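Vasemik Moves Mesetar Door-Handling Work Into Simulation First

FLEMEDPORT, January 26, 2021 -- Vasemik has changed how its fit-out technicians at the Bach site prepare mobile manipulators for door and cabinet work. All new handling routines are now run in the Mesetar simulator before a technician loads them on a physical arm. The views released with this notice are renderings from the wrist viewpoint.

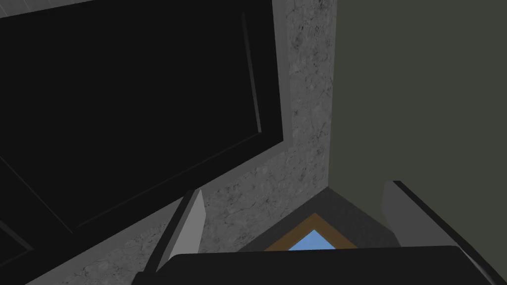

Until September, routines were tuned by hand on the shop floor, with one technician at the arm and a second at the stop button. Under the new procedure a routine must complete 200 simulated runs before release. Room surfaces and lighting are varied between runs. Failed runs are logged and assigned to a technician for review.

The change affects nine positions. No jobs have been cut. Technicians who spent most of a shift standing at the arm now spend part of it at a desk, reading logs and correcting grip settings. Each receives 40 hours of paid training. 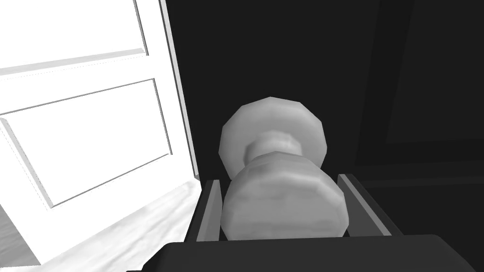

"Grip work on knobs was the slowest part of the old process and the hardest on people's backs," said Narayanan Achari, head of automation at Vasemik. "The floor crew still signs off on every routine -- that has not changed."

Shift lengths and pay grades at Bach remain as they were. Vasemik will extend the procedure to drawer handling next.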